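The 97 per cent that wasn't

I've been putting off writing this one up, partly out of laziness and partly because I said some rude things in a meeting and wanted to be sure they were fair. They were mostly fair.

Quick recap if you missed the last post. We've been using the Ronow hand-held grippers to record tasks by hand, two of them, one per person or one per fist depending on who's in. You hold the thing, you squeeze the trigger, the fingers close, and later a robot arm is meant to copy what you did. The pitch from Sperling, who sold us the software that sits on top, was that it checks every recording and throws out the bad ones. "Self-cleaning data" was the phrase. I wrote it down at the time with a question mark next to it.

By the middle of June we had 1000 recordings and the software had passed 97 per cent of them. Everybody was pleased. I was pleased too, for an afternoon, and then I started to wonder when I had last done anything right 97 per cent of the time, let alone with a strap digging into my hand.

So I sat down and watched 200 of the passed ones, start to finish. It is not a nice way to spend two days. In a great many of them the finger closes on the object, the object moves, lovely. In far too many, though, the trigger is squeezed all the way and the log says "closed" while the finger in the video plainly hasn't gone anywhere near as far. The software had looked at the trigger, seen a full squeeze, and ticked the box. It never looked at the finger at all.

Nosipho Mahlangu found the cause, and I'd like that on record because the email that went round afterwards managed to leave her name out. There's a small screw behind the jaw mount that works itself loose with use. When it does, the trigger travels its full distance and the finger lags behind it. Sometimes it catches up with a jerk. You don't feel it in your hand, or I didn't, and I'd been using that gripper for most of the month.

Why does it matter? Because the arm learns from the log. On the Katar job it reached for a mug, believed it had hold of it, lifted, and went off across the bench at full speed gripping with about as much conviction as I have on a Sunday league pitch. The mug went on the floor. Fine, it was a mug. But the arm then carried on to the shelf and "put down" nothing at all, very gently, and reported a success. It's that last bit I can't get past. I can live with a machine that drops things. I'm much less happy next to one that drops things and tells me it hasn't.

Sperling's answer was that the screw is hardware and therefore Ronow's problem. Ronow's answer was that the screw should be checked before each session, and they pointed me to a page in the manual. I found the page. It says to "inspect the assembly regularly", with no word on which part or how often. Both firms were very polite. Neither offered to go back through the recordings, so that's our job now.

What we've done in the meantime is dull. The screw gets a dab of thread lock and a paint mark across the head, so you can see if it has turned. Every session starts with ten slow squeezes in front of the camera, and someone compares the finger with the log before anything else gets recorded. The arm is down to a crawl until we trust it again. Wusach have asked us to move their trial forward and I've said no, which went down about as well as you'd expect.

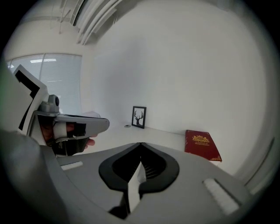

The old recordings are the part I still don't know what to do with. Nosipho thinks we can save a good share of them by measuring the finger in the video and rewriting the log to match. I'd sooner bin the lot and start again, and yes, I know how long that would take. We're going to try it her way on one batch first and I'll post what comes out, good or bad.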